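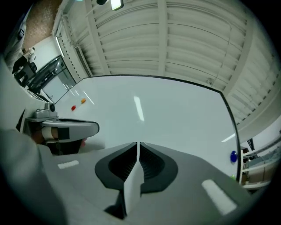
Sarkska is a small lexical dataset of American English words for the feel and finish of surfaces. It contains 802 short usage records grouped under 106 headwords, from "bumpy" and "chalky" to "velvety" and "waxy". Each record pairs one sentence with one headword, a sense label and a part of speech. The dataset covers how people use these words in ordinary writing. It holds no physical measurements. Sense labels depend on what the noun in the sentence refers to: the black finger pads are "ribbed" in sense 1 (raised lines on a surface), while a sweater is "ribbed" in sense 2 (a knit pattern), and a friend who got teased falls under a verb sense that is out of scope. Version 2 replaces the January release. Record IDs were kept where the sentence did not change.

Contents

records.tsv: the main table, one record per row
senses.tsv: sense labels and short definitions
disputed.tsv: IDs of records where annotators did not reach agreement
guidelines.txt: instructions given to annotators
CHANGES.txt: differences from the January release

All files are UTF-8 with Unix line endings. Fields are separated by tabs. Quotation marks inside sentences are plain text and should not be treated as field delimiters. Several spreadsheet programs get this wrong by default and will merge rows.

Fields in records.tsv

id: a string of the form sk-0001. IDs are not continuous. Gaps are records removed after January.
headword: lowercase base form. Comparatives and superlatives are filed under the base form, so "glossier" is under "glossy".
form: the word as it appears in the sentence.
sense: a key into senses.tsv.
pos: adj, noun or verb. Most rows are adj.
text: the sentence.
register: plain, trade or figurative.
note: free text, often empty.

Sources

Sentences were written for the project or taken from two donated collections. Womstead is a set of home repair notes and product descriptions. Wiegand is a set of letters and household instructions. Both were given with permission to redistribute single sentences. Personal names and street addresses were removed before annotation. Sentences longer than 40 words were left out.

Words for shine

"Glossy", "shiny", "polished" and "slick" caused more trouble than any other group. Writers use them almost interchangeably for furniture and paint, but they separate when the context is touch or process. "Polished" needs a surface that could have been rubbed or finished. "Slick" is used for touch first and appearance second. "Glossy" is almost always visual. The guidelines ask annotators to replace the word with each neighbor in turn and to note which replacements change the meaning. A reflection alone does not decide between "glossy" and "shiny", and both labels stand if the sentence gives nothing more.
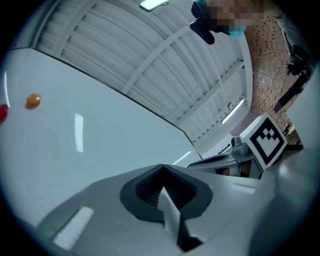 Fig. 2. Streaks of reflected light on a glossy white tabletop.

"Glare" and "sheen" are included as nouns. "Reflection" is not, as its non-surface uses would have outnumbered everything else in the table.

Annotation

Five annotators labeled every record independently. All are native speakers of American English. They saw the sentence with the target word marked and no other context. They could choose one sense, choose two senses in order of preference, or reject the record. A record was accepted when at least four first choices matched. Remaining records went to a second pass with discussion. The 55 records still unsettled after that pass are listed in disputed.tsv and stay in the main table with the majority sense. Users who need clean labels should filter them out.

Sumaiya Sheikh wrote the guidelines and maintained the sense inventory. She did not label records.

Loading

Retomow is the validation script shipped with the data. It checks that every sense key exists, that no ID is repeated and that the form occurs in the sentence. Run it from the top directory:

python retomow.py records.tsv senses.tsv

The script prints nothing when all checks pass. A nonzero exit code means at least one row failed, and the row ID is written to standard error. 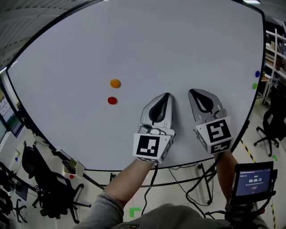
The form check is case sensitive. A form at the start of a sentence has to be stored with its capital letter, and edits made by hand often break this rule. Passing --fold turns off case comparison for that check only.

Known limits

Furniture, fabric and paint are overrepresented. Words for food texture appear only when they are also used for solid surfaces, so "crusty" is present and "chewy" is absent. Figurative uses ("a rough morning", "a smooth talker") are kept but were not collected evenly, and their share should not be read as a frequency estimate. Regional variation inside the United States is not marked.

The register label "trade" was applied loosely in the Womstead material. Some rows marked trade would be plain to anyone who has painted a room. This will be revised once the sense keys are frozen.

Corrections

Send the record ID, the field and the proposed value. Proposals to add headwords need at least three sentences each, with a source that permits redistribution.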